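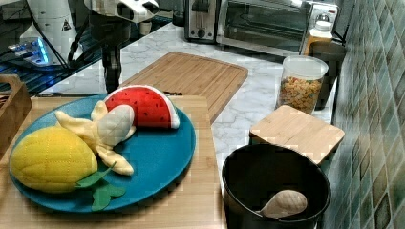

Most of the error in home bread baking comes from temperature, and most of that comes from the water. I have been keeping a log of dough temperatures since February, and the log has changed how I mix more than any recipe has. What follows is the method, some notes on where it fails, and the current state of the starter.

The number that matters is the temperature of the dough at the end of mixing. Bakers call it desired dough temperature. For a lean wheat loaf I aim for 76 F. Two degrees over that and bulk fermentation finishes before I am ready for it. Four degrees under and I am awake at midnight waiting for a bowl of flour to move.

The usual formula takes the target, multiplies it by the number of things that contribute heat, and subtracts what you can measure. With a starter in the mix there are four contributors: flour, room, starter and friction. The last one is not a real temperature. It is a correction for the heat the mixer puts into the dough, expressed in degrees so the arithmetic works. With no starter you drop that term and multiply by three.

A worked case, from Wednesday. Target 76, times four, gives 304. Flour was 68, room was 70, starter was 74, friction for a hand mix I set at 4. Those add up to 216. The water should be 88 F. I used 88 F water and the finished dough read 75. I consider one degree acceptable and did not adjust anything.

The friction term is where people go wrong. Published values for stand mixers assume a bowl close to full. I make one loaf at a time, so the hook spends half its time pushing dough up the side of the bowl, and the heat gain is smaller than the tables say. The only way to get the number is to mix a batch, measure the result, and solve for friction backward. Do this for three batches of the same size and take the mean. If you change the batch size, do it again. Shivam Vishwakarma, who read an early version of this post, objected that the term also absorbs every other error in the system, including a thermometer that reads low. He is correct. I still use it, on the grounds that a constant error in the thermometer then cancels out.

Flour temperature is the term most often guessed. I keep mine in a cupboard on an outside wall and it lags the room by most of a day. In cold weather I have measured flour at 59 F in a kitchen at 70 F. Put the probe in the middle of the bag and leave it there until the reading stops moving. Whole grain flour stored in the freezer needs to come out the night before or be accounted for honestly in the sum.
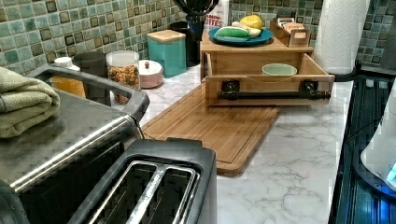 Room temperature is also less simple than it sounds. The thermostat reports the hallway. The spot where the dough sits can differ from that by several degrees, depending on what is running under it or next to it. I moved a cheap digital thermometer between four positions over two evenings, and the spread was wider than I expected. The top of the refrigerator was the warmest and also the least stable, as it follows the compressor cycle. I now bulk in a cooler box with the lid closed and a jar of warm water in the corner. The box drifts by one degree over three hours.

Stone counters pull heat out of a bowl. Put a folded cloth or a board under it. Glass and ceramic bowls hold whatever temperature they started at, so rinse them with water at the target temperature and dry them before mixing. A thin plastic tub needs no treatment.

Quantities. My standard feed is 20 grams of ripe starter, 100 grams of flour and 100 grams of water, kept at 74 F overnight. The loaf takes 200 grams of that, which leaves 20 to carry forward, minus whatever sticks to the jar. The loss to the jar is real and I have started weighing it. If the remainder comes up short I scale the next feed down and do not top it up by eye.

Flour is the Rathore bread flour, bought from the mill shop in Brirnbridge. It absorbs less water than what I was buying before. At 74 percent hydration the dough was slack and would not hold a shape; at 70 it handles normally. Shalini Dwivedi uses the same flour and stays at 72, but she holds back a portion of the water and adds it with the salt, and she has better hands than I do. Her brother Harsh bakes his in a pan and reports no difference at any hydration, a result I have not tried to reproduce.

Two open problems. The first is that my starter slows down after any night below 65 F and takes two feeds to recover. I do not know whether the yeast or the bacteria are the limiting part, and I lack the equipment to find out. Kiros Moges suggested adding a small amount of rye to the recovery feed. I have done this once and it seemed faster, but one trial is one trial.

The second is the crust. The bottom comes out darker than the top by a wide margin. Moving the rack up one position helped a little. A sheet pan on the rack below helped more. Next I will try removing the pot from the oven earlier and finishing the loaf directly on the rack.

The log is a plain spreadsheet with columns for flour, room, starter, water, final dough temperature and time to a 50 percent rise. I will post a copy once I have cleaned up the early rows, where I mixed Celsius and Fahrenheit in the same column.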